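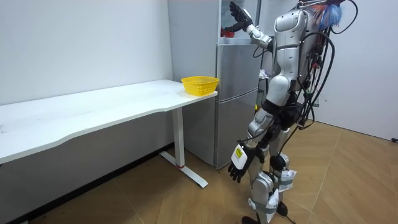

What does a refrigerator do to the food placed inside it?
It slows the changes that spoil food by holding it at a low, steady temperature. It doesn't stop those changes, and it doesn't improve food that was already in poor condition when it went in.

Chapter 7
Cold Storage in the Home and Small Workplace

7.1 Scope of the chapter

Chapter 6 dealt with dry goods, which keep for months if they are sealed and shaded. The present chapter turns to goods that need cold. It covers the choice of cabinet, its position in the room, the arrangement of food on the shelves and the daily habits that keep the temperature steady. Freezing is mentioned only where a freezer shares a cabinet with a refrigerator; the full treatment is in Chapter 8.

The reader should already be familiar with the terms "use-by" and "best before" (section 2.4) and with the method of reading a cabinet thermometer (section 3.1).

7.2 Types of cabinet

Domestic cabinets are grouped by the number and position of their doors. A single-door cabinet has one cooled space, sometimes with a small ice box at the top. A two-door cabinet separates the refrigerator from the freezer, one above the other. Multi-door cabinets divide the space further, so that a person fetching milk does not open the compartment that holds the meat. Less cold air is lost at each opening, but there are more door seals to clean and check.

The height of a cabinet affects how it is used. Items on the upper shelves of a tall unit are reached with a raised arm, and heavy dishes should not be stored there. The top shelf suits light goods in closed packets: cheese, cooked foods in lidded boxes, butter in reserve. Glass bottles and full pans belong lower down, where they can be lifted with both hands and the elbows close to the body.

7.3 Position in the room

A cabinet is normally placed with its back to a wall. A gap must be left behind and above it for warm air to escape, and the maker's instructions give the minimum. Where they have been lost, the student should ask the supplier before guessing. The cabinet should stand level, away from the cooker and out of direct sun.

The floor in front of the doors is part of the installation. Doors must open far enough for drawers to slide out, and a person must be able to stand squarely before the shelves. Desks and trolleys placed near a refrigerator are a common fault in small staff kitchens. The worker then reaches in from one side, and goods at the back are forgotten.

7.4 Order on the shelves

The general rule is that ready-to-eat food is kept above raw food. Raw meat and fish go on the lowest shelf, in covered trays, so that drips cannot fall on anything else. Salad and vegetables have their own drawers. Eggs are kept in their box on a shelf – the door is the warmest part of the cabinet and is shaken each time it is used.

Older stock is moved to the front when new stock is put in. Opened packets are closed, dated and kept together.

7.5 The Lirnelwood record

Much of the working material in this chapter comes from a door-opening record kept by Verna Sorensen at the Lirnelwood training kitchen in November. Each opening was entered on a sheet with the compartment used and the item removed. The record runs to 893 openings, of which 234 were made without anything being taken out. A further 124 were repeat openings within one minute, usually for an item missed the first time. Table 7.1 gives the figures by compartment.

Students will use the record in Exercise 7A to draw up a shelf plan. The plan must name the place of every item on the Lirnelwood stock list and show which goods are to be within reach at chest height. A blank plan is printed at the end of the chapter.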